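The Dishes Can Wait

My neighbor Shahab Kermani has been promised a robot that does the dishes for 30 years, and he has stopped buying new sponges out of principle. I told him to buy the sponges.

The trouble is the bowl. A four-year-old can pick one up and put it beside another one, usually while talking about dinosaurs. For a machine it is a career. 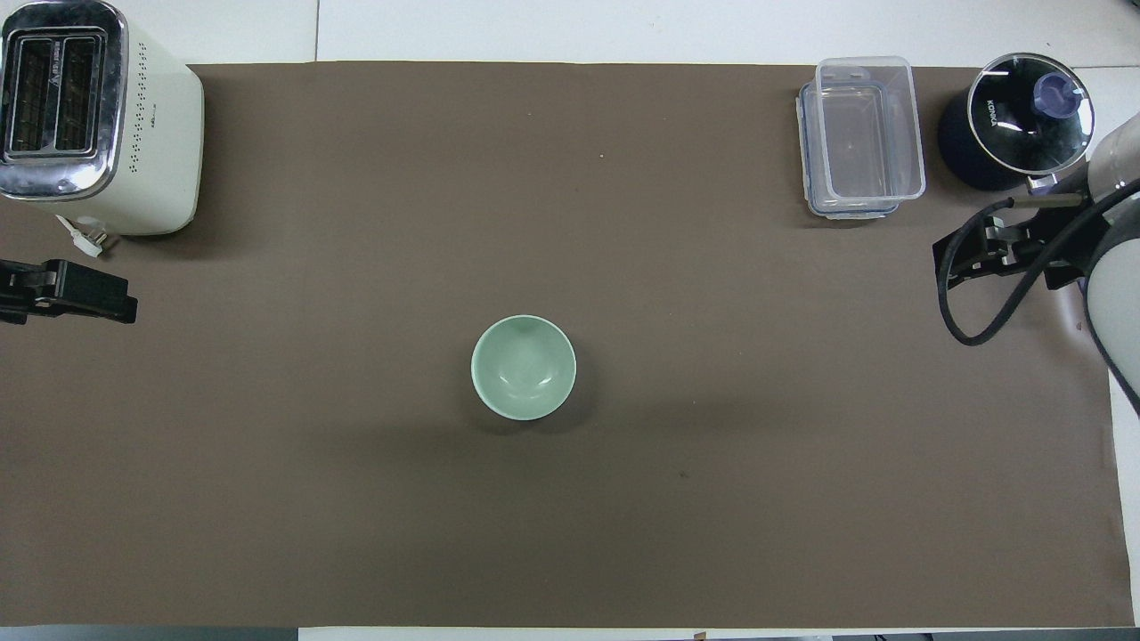

A bowl has a thin rim, it is shiny, and it looks different from every side. Come in a little low and you shove it across the table. Come in a little high and you have gripped some very nice air. In November I sat through a talk in Sturnuston where the speaker, Boyang Cao, called a success rate of 30 out of 36 "encouraging." I would not hire a dishwasher who dropped six bowls before lunch, though I have been married to people who defended worse.

And that is a tidy table. My kitchen has a cat on it.
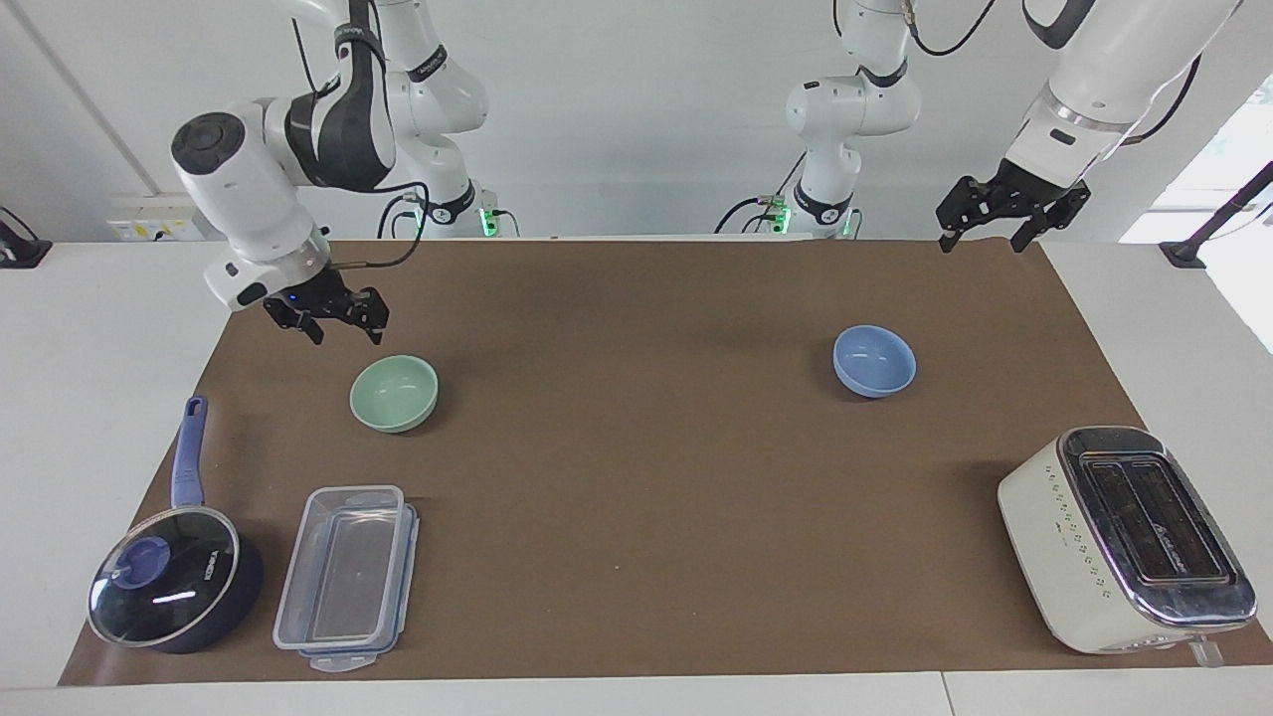

Two arms ought to be better than one, and someday they will be. For now the second one mostly gives the programmers another elbow to worry about. Factories get around this by making every part arrive in the same spot, facing the same way, 800 times a shift. Try asking that of a family at breakfast.

I do think it's coming. I would put money on bowls before laundry, and laundry well before whatever is in the back of my fridge. Shahab says he'll wait. His sink is full.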